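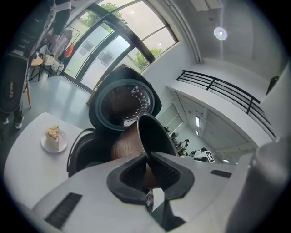
A brown cup with a black rim, in front of an open cooker with its perforated basket in place.

Perforated Cooker Baskets: Cleaning, Storage and Counter Layout
Kitchen notes, Jalthorpe
Hajar Lahlou
01/07/2018

A perforated basket has more edge than a plain bowl. Every hole has a rim, and every rim holds starch, fat and mineral scale. Most complaints about a stale smell in a countertop cooker trace back to the basket or the lid seal. The inner pot is seldom the source.

The notes below apply to any countertop cooker with a hinged lid and a lift-out perforated basket. Check the manual first for parts that must stay out of water.

After each use

Unplug the appliance and leave the lid open until the basket can be handled with bare hands. Lift the basket straight up. Tilting it against the wall of the pot scrapes the coating on both parts.

Rinse from the outside in. Water directed at the outer face pushes residue back through the holes the way it came. Rinsing from the inside packs it tighter.

Wash with a soft brush and ordinary dish soap. A nylon bottle brush reaches the angle between the base and the wall. Steel wool and scouring powder remove nonstick coating at the hole rims first, and a basket damaged there will catch food from then on.

Do not clear blocked holes with a skewer or a knife point. Soak the basket for 40 minutes in warm water with a little soap, then brush again. Dried rice starch softens completely in that time. Dried egg may need a second soak.

Scale

In hard water areas a gray or white ring forms at the waterline of the pot and along the lowest row of holes. Mix 200 ml of white vinegar with 800 ml of water, pour it into the pot, set the basket in place and heat without boiling. Switch off and let stand until cool. Rinse twice. Citric acid works as well and leaves less smell.

Households on the Urgate supply will need this once a month. Elsewhere in town, every third month is enough.

Lid and seal

Wipe the underside of the lid after every use, including the steam vent. If the seal is removable, take it out weekly and wash it separately. Refit it dry. A seal put back wet grows mold in the groove, where it cannot be seen with the lid closed.

Leave the lid open for several hours before storage.

Placement

Steam rises straight up when the lid is opened and then spreads along the underside of whatever is above it. Wall cabinets with a veneer finish swell at the lower edge within a year or two. Pull the appliance forward to the front half of the counter for use and push it back once cool.

Keep the following out of the steam path:

Cakes and pastries, in particular anything with a crumb topping. The topping takes up moisture before the cake does and turns pasty. Cover the plate or move it to another table.
Paper filters, tea and open sugar.
Cups set out for serving. Condensation collects inside them.

Cups

Cups with a glossy rim and a matte or printed body should be washed by hand unless marked otherwise. Printed lines fade from the outside of the curve first, where the spray arm hits hardest. Brown stains from tea come off with baking soda on a damp cloth. Use it on the inside only.

When picking up a cup to dry it, grip the body and leave the rim alone. Dry the foot last. A wet foot leaves a ring on painted wood.

Storage

Store the basket inside the pot with a folded cotton cloth between them. The cloth absorbs remaining moisture and prevents rubbing. Replace it when it feels damp.

Do not store spoons, measuring cups or the power cord in the basket. Plug pins scratch the coating, and the cord picks up grease.

Related pages: Descaling a kettle. Lining shelves in the Gezer pantry unit. Drying racks for small sinks.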